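Features > Machines > Software

Shares 300 | Comments 13

The Planner Says It's Sure

Robot software has learned to sound confident. A skeptic asks what the confidence is made of.

Kwabena Frimpong has a folder on his laptop called "Fine in the demo." It holds log files, mostly, from robot control software that worked while somebody was watching and then stopped working. He let me read through a few of them at his desk in Ferndale, where he tests planning tools for companies that are thinking of buying them. One entry shows a planner proposing a path to a drawer handle, scoring that path as excellent, and then proposing it again 13 times while the arm sat still. The score never dropped.

"It was stuck and very pleased with itself," he said.

I went to see him after a winter of sales calls. In January three different vendors told me that the hard part of robot software was over. The old way of doing things, with one program to see, another to plan and a third to move the joints, was on its way out. In its place would come a single learned model, fed on recordings of people doing chores, that takes in camera pictures and gives back motion. I asked each of them how the model knows when it's wrong. Two changed the subject. The third, from a company called Miltent, sent me a chart.

The chart was for a planning package named Stududlow, and it showed success climbing as the number of recorded demonstrations went from 300 to 900. It was a handsome curve. The tasks were picking, placing and opening, all on one table, with objects the model had met before. Nothing on it told me what happened when the table was two inches lower or the lights were off. I wrote back and asked. Miltent said that broader testing was planned.

Frimpong ran his own version of that test. He kept the task the same, opening a drawer and taking out a cup, and changed the dull things around it. He moved the cabinet. He swapped the cup for a taller one. Stududlow coped with the new cup and fell apart when the cabinet moved, reaching again and again for a spot in the air where the handle used to be. The perception part had found the handle perfectly well. You could see the box drawn around it on the screen. Somewhere between seeing and moving, the information was dropped, and the software offered no place to look for it.

That last part bothers him most. With the older, clumsier systems, a failure had an address. If the camera was badly calibrated, you fixed the calibration. If the planner picked a silly route, you could print the route and argue with it. He doesn't miss the long weeks of tuning, and he admits that the learned models handle soft and floppy things better than anything he wrote by hand. But he used to be able to explain a bad afternoon to a customer, and now he tells them that more data may help.

More data is the answer to nearly everything at the moment. Ankrah, a small toolmaker that sells software for sorting and replaying demonstrations, says its users upload more than 1000 recordings on a busy day. I spent a morning clicking through a shared set of them. Plenty were good. Others had a time gap between the picture and the hand position, small enough to miss by eye and large enough to teach a robot to close its fingers late. Ankrah's checker passed them. When I pointed this out, a support engineer told me, politely, that the checker looks for missing files and that timing was the user's job.

So here is a modest request to the people selling this software. Publish the failures next to the curve. Let a buyer see what the model believed at the moment it went wrong, even if the view is ugly. Put a timing check in the tool that loads the recordings, before anybody trains on them. And stop quoting a confidence score that goes up when the robot is lost.

Tracking is where I would start, well ahead of the clever model on top. A learned policy can only copy the hand motion it was given, and that motion is itself an estimate, worked out by other software with its own bad days. On a hand-held gripper with a black-and-white square marker on a cube on top, a program that follows the marker can give you a position only while a camera has a usable view of it. A forearm or a cabinet in the wrong place can block that view, and then the program has to guess or leave a hole. I'd like to know which, every time, in writing — and I'd like it to be in the file that ships with the data, where the person training the model will trip over it.

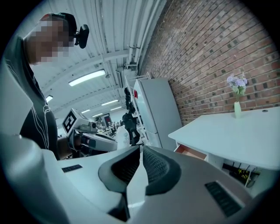

Contact the editors | Copyright 2024 | Back to top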